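Pencil case: leave it on the desk or put it away?

Started by inkwell_coston, 4 replies on the first page, 1,068 views

inkwell_coston
Right, I need outside opinions because I've been going back and forth on this since November. I've finally got a zip pouch I like, white on the outside with a brown lining, and now I can't decide how to live with it. Open on the desk all day? Zipped up and in a drawer? Stood up in a mug like a normal person's pens? 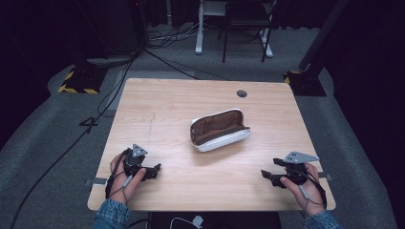

The pouch in question, unzipped, middle of the table.

I like it open because I can get my hand straight in. It's a long one so rulers of the short sort fit, plus my fineliners, a rubber, the stubby highlighters and a glue stick I never use. What I don't like is that it takes up the bit of table where my notebook wants to be, and it never sits straight. One end always rides up. Also the brown lining is lovely but dark pens vanish in it.

How do the rest of you do it?

margin_doodler
Drawer, always. I had mine out on the desk for a couple of years and it turned into a bin with a zip. Receipts, paper clips, half a cough sweet. Once it went in the drawer I only opened it when I wanted a pen, and it's stayed clean ever since.

Nice colour combination though! White will show every mark, mind. My sister had a white one and it was grey by half term.

Forden_Stationery_Nut
Disagree completely with the drawer. If I can't see a pen I don't use it, and then I find six dried-up ones at spring cleaning and feel awful. Keep it open, but move it to the back. You've got a cable hole at the back right there, and I'd park the pouch just to the left of it, long side along the back edge. Your notebook gets the middle and you still only have to reach a bit.

On the end riding up – that's nearly always the weight being at one end. Put the glue stick and the rubber at the end that lifts and the light stuff at the other. Mine did the same until I swapped things round.

inkwell_coston
Oh, I hadn't thought about the weight at all. Everything heavy does go in at the same end, because that's the end nearest my hand when I chuck it in. Will try that tonight.

Not sure about the back of the table. I've got short arms and I'd be leaning over my work every time I wanted the other colour.

twobob
Can I be boring and say mug? A mug costs nothing, has a tiny footprint and you can see every pen. I've got 18 in mine and I can put my hand on any of them without looking. Pouches are for travelling. I take one on the train and it gets emptied back into the mug when I'm home.

margin_doodler
18 pens in a mug is how you get a mug of pens falling over, twobob. Ask me how I know. Tea towel, three pages of an essay and a very surprised cat.

twobob
Heavier mug.

osman_lane
I'm somewhere between you all. I keep a pouch open on the table while I'm working and zip it when I stop. Takes a second and it's a good way of telling myself I'm finished for the day. Dust is the thing with leaving them open, you don't notice until you turn the lining out and it's all fluff and pencil shavings.

For the dark pens in a dark lining, I wrap a bit of pale washi tape round the caps. Different colour for each nib size. I bought a roll of it at the market in Distitz years ago and I'm still not through it.

And please don't wash it in the machine, whatever anyone says about pillowcases. I did that with a canvas one and the zip was never right again. Damp cloth, drop of washing-up liquid, leave it open on the windowsill.

Forden_Stationery_Nut
Pillowcase method has worked fine for me, cool wash, no spin. I've done the same pouch that way for years. Depends on the zip I suppose, mine's a chunky plastic one.

osman_lane
Mine was a thin metal one so maybe that's it. Still wouldn't risk a white one that somebody likes.

inkwell_coston
Update – swapped the heavy things to the other end and it sits much flatter, so thank you Forden, I feel a bit daft. I've also taken out the glue stick, a dead biro and 2 pencils too short to hold, and now the zip closes without a fight.

Going with osman's way for now, open while I work and shut when I'm done. Washi tape is on the shopping list. I'm not doing the mug, sorry twobob, I've only got nice mugs and I drink out of all of them.

twobob
Your loss. Jam jar?

inkwell_coston
...I do have a jam jar.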